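## 4. Finish Wear on Distressed Wood Frames

### 4.1 Materials

All frame stock came from two suppliers. Hiltard provided reclaimed barn boards that had been planed on the back and left rough on the face. Bukau provided new pine that had been wire-brushed and stained to look weathered. Each board was ripped to the same width and mitered at both ends, and the corners were glued and pinned. We made 120 frames in all, half from each supplier, and fitted them with clear acrylic in place of glass so that they could be handled without breakage.

The frames were divided evenly among four finishes: no finish, paste wax, a water-based matte varnish, and a penetrating oil. The wax was applied with a cloth and buffed once. The varnish was brushed on in two thin coats with light sanding between them. The oil was wiped on, left to soak in, and wiped off. Frames were then stored flat in a dry room until the finish had cured for the time given on the can.

Knots were left as found in the reclaimed stock. We did not fill open knotholes or loose grain, as most buyers of this style want those features to stay visible. Splinters long enough to catch a glove were trimmed with a knife before finishing. This step was needed far more often on the reclaimed boards.

### 4.2 Rub and dust tests

Each frame was rubbed along the flat of its lower rail with a dry cotton pad under a fixed load. One test was 600 strokes. The pad was replaced at the halfway point, and both pads were kept in labeled envelopes. We then compared the color of the rail with the color of the upper rail on the same frame, which had not been rubbed.

For the dust test, a measured amount of fine house dust was sifted over the face of the frame and brushed off with a soft paintbrush. The rail was photographed under low side lighting. Dust left in the grooves showed up as pale lines against the brown and was easy to score by eye. Two readers scored each photograph without knowing the finish. Where they disagreed by more than one grade, they looked at the photograph together and settled on a score.

### 4.3 Results

Unfinished reclaimed frames lost the most color. The loss was greatest on the raised parts of the grain, where the gray surface layer is thin and the redder wood beneath it shows through quickly. Waxed frames held their color better at first but took on a shine along the rubbed rail. The shine was plain to see from across a room and did not fade in storage.

The varnished frames changed least. Of all frames tested, 76 passed the rub test with no change that either reader could detect, and the varnished group made up the largest share of these. The oiled frames fell between wax and varnish on both kinds of stock.

Dust results ran the other way for texture. Deep grooves held dust whatever the finish, and the reclaimed boards had deeper grooves. Varnish helped a little on the pine and made no clear difference on the barn boards. A few waxed frames scored worse than bare wood, and the dust on those had to be lifted out with a damp cloth.

### 4.4 Room setting

The scoring described so far was done under bench lights. A frame in a home hangs over other things, and its color is judged against them. We therefore repeated the color scoring in the furnished room at the Belmonte site, with a smaller set of frames hung at eye level on a plain wall. Readers stood at a marked spot and scored each frame from there.

Wear was harder to spot in the room than at the bench. The shine on the waxed rails was the exception and was picked out nearly every time. Readers also tended to call the brown frames darker when they had just been looking at pale cloth, so we fixed the order of viewing for the later rounds. Figure 4 gives a view of brown upholstery and a light gray pillow.
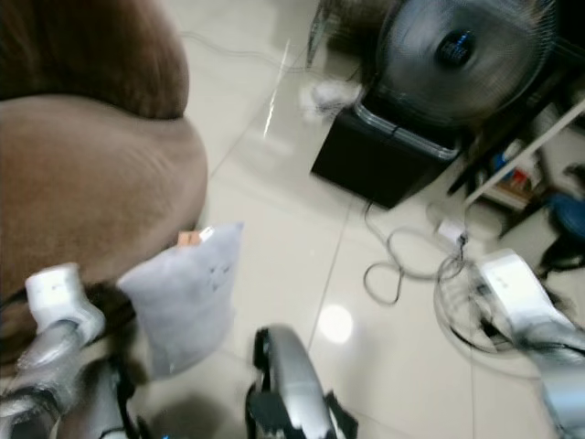

**Figure 4.** Brown sofa with light gray pillow.

### 4.5 Limits

The rub test stands in for years of dusting, but the pad moves in one direction only and never reaches the inside edge of the frame. Sunlight was not tested. The oil and the varnish were both sold under the Brolorley name, and other makes may behave differently on wood this rough. The reclaimed boards also varied a good deal from one end to the other, and part of the spread within the barn-board groups is likely due to the wood itself.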